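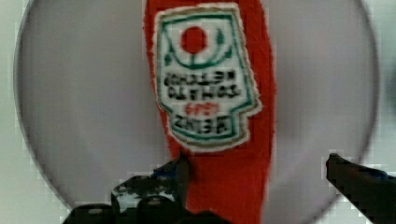 Cliketti wrist-view grasp set: README

Maintained by Kane Lockyer and Romain Hamel, Hastville. Revised Fri 8 November.

Summary

Cliketti is a set of teleoperated pick-and-place episodes with small textile items and plain tableware. It was built to test one method: predicting whether a grasp on soft material will hold, using only wrist-camera video from before the lift. Flat fabric on a smooth plate is the core case, with little height difference between target and support.

Contents

200 episodes, split by object and not by episode. Of these, 63 are held out for testing. No fabric item in the test split occurs in training.

Each episode folder contains the wrist video, gripper opening and commanded pose per step, and a text file with the instruction and outcome label. Labels are "held", "slipped" and "missed". Both maintainers labeled every episode; disagreements were settled by replaying the lift at half speed.

Method

The baseline encodes 2 frames, one at the start of the approach and one just before closing, and passes both to a small classifier with the gripper opening. Wellix is the same model with an added contact head that predicts which finger is touching the fabric. Contact targets were marked by hand on the training split only.

Results

On the held-out episodes the contact head reduced false "held" predictions. Most of the gain came from grasps where one finger met the fabric while the other was still over bare plate. It made no difference on folded items thick enough to stand clear of the support. Training for more than 100 epochs overfit in every run.

Known problems

Video is heavily compressed. Blocking is visible along plate rims and finger edges, and printed text on fabric is often unreadable or appears mirrored. Do not use the set for text recognition.

Dark fingers carry colored highlights that early segmentation masks labeled as objects. Masks made before January should be discarded.

The Tan subset has no gripper opening values for the approach phase. The loader fills these with the last valid reading and sets the flag opening_filled.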